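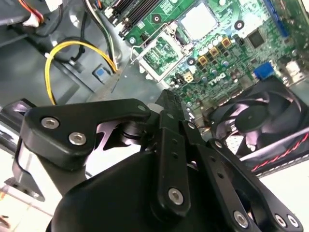 4. Announcement timing and early ticket demand

In this section we study how the time between the announcement of a tour and the first day of sale influences the decision of the fans. The material comes from the spring tour of the rock group Zodance, which played in two halls of different size. The Brulel hall admits 1,000 persons when the seats on the floor are removed. The Margaritis theater admits 500, all of them seated. The tour was announced on the web page of the group, and the tickets were sold only by Moltel, so we did not have to combine the records of several sellers.

We sent a questionnaire to the persons who had bought a ticket and who had agreed to receive mail from the seller. We received 227 complete answers. The questions were prepared by Raptis and Wróbel and were tested in April with a small group of students, after which the wording of two of them was made simpler. In particular, the word "presale" was understood by several students as a lower price and not as an earlier date, and we replaced it by "sale before the general sale."

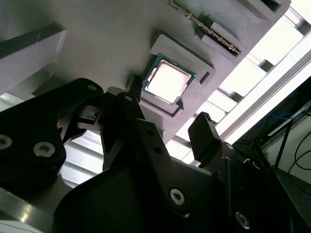 Figure 4. Processor seated in a gray socket fixture.

The answers show that the fans do not form one group. Those who follow the band for many years had mostly decided to go before they knew the place of the concert. For them the announcement was only a sign to prepare the money. The second group waited for the name of the support act, and many of these buyers wrote in the free field that the first announcement told them too little. A third group, smaller, bought the ticket because a friend had already bought one. This last behavior was more common for the Brulel hall, where it is possible to stand together without choosing seats.

We had expected that a longer wait would reduce the interest. This expectation came from the earlier work of Varela on club concerts, where the public is local and often decides in the same week. For the tour studied here we found no such reduction. Many buyers had to travel, and they used the waiting time to look for a room and to ask for a free day at work. Some of them would have preferred an even longer wait. We must add that persons who lost interest did not buy a ticket and therefore did not receive our questionnaire, so this result has to be read with care.
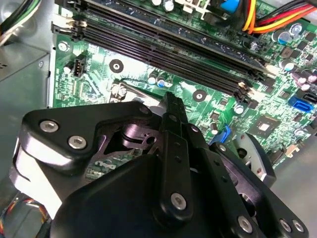 Did the size of the hall change how early people wanted to buy?

Buyers for the Margaritis theater wanted to buy earlier than buyers for the Brulel hall, mainly in order to choose a good seat.

The price was mentioned less often than we supposed. When it was mentioned, the complaint concerned the service fee, which was displayed only at the last step of the purchase. Ninh and Vrettos coded the free answers separately and then compared their lists. They disagreed mostly on answers in which the fee and the price were named in one sentence, and these were finally placed in both categories. The coding scheme is given in the appendix, together with the original wording of the questionnaire.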